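Nirach Stride 362 Under-Desk Walking Pad for Classrooms

Product overview
Specifications
Console and software
Care
Warranty

The Stride 362 is a low-speed walking pad for use beneath a standing-height student desk. It is intended for grades 4 through 8 and replaces the Stride 300 series. The unit is sold without handrails. A desk with a fixed front crossbar is required for installation in any room used by students under 12.

Overview

The drive runs at a fixed upper limit that cannot be raised from the console. Speed changes are ramped, so a student who presses the up key repeatedly will not get a sudden start. The belt stops when no footfall is detected for the timeout period set by the teacher. Restarting requires a new key press; the belt does not resume when a student steps back on.

The deck is a single piece and does not fold. Transport wheels are fitted at the motor end. Tilt the unit from the opposite end and roll it on a hard floor only. Carpet with a deep pile can block the air intake underneath and should be covered with the rigid mat (sold separately).

Specifications

Model: Stride 362
User height: 48 in. to 70 in.
Maximum user weight: 220 lb
Top speed: 2 mph
Speed steps: 0.1 mph
Rated belt life: 4000 hours
Lubrication interval: 3000 miles or once each school year, whichever comes first
Power: 120 V, grounded outlet, no extension cord
Session memory: 362 sessions
Safety key: magnetic, two supplied
Color: gray

Console and software

The console clips to the front edge of the desk and shows time, distance and speed. It has no game mode and plays no sound apart from the stop tone. Session totals are stored on the console and can be exported as a plain text file through the USB port.

Schools that want the pad tied to lesson content can add the Vaher module. Vaher displays reading passages at a pace matched to walking speed and pauses the text when the belt stops. The module is licensed per console and needs a separate display. It does not collect student names; each session is stored under a seat number assigned by the teacher.

Care

Unplug the unit before cleaning. Wipe the belt and side rails with a damp cloth and mild soap. Do not use solvent or spray polish on any surface a student will step on. Fabric dust covers may be machine washed cold and laid flat to dry. Do not refit a cover until it is fully dry, and never run the belt with a cover in place.

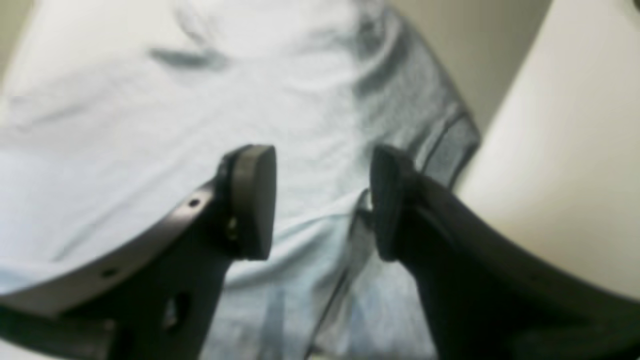
Wustden writes that the stop tone is too quiet for a room with several pads running, and asks whether it can be turned up. The tone has two levels, set in the teacher menu under Sound. The higher level is off by default. Consoles shipped before January need a firmware update before the second level appears in the menu.

Belt tracking should be checked at the start of each term. If the belt drifts toward one rail, turn the rear adjustment bolt on that side a quarter turn clockwise with the supplied hex key, run the belt empty for a minute, and check again. Do not adjust both bolts at once.

In the box

Walking pad
Console with desk clip
Power cord
Hex key
Bottle of silicone lubricant
Printed setup guide

Accessories

Rigid floor mat, part 362-M
Fabric dust cover, part 362-C
Spare safety key, part 362-K
Piltden adjustable desk with front crossbar, ships separately by freight

Warranty

Motor and frame are covered for five years in school use. Belt, console and power cord are covered for one year. Damage from use on an extension cord, use outdoors, or use by persons over the weight limit is not covered. Keep the serial number label on the underside of the deck; claims cannot be processed without it.

Page last revised 2 June 2024. Specifications subject to change.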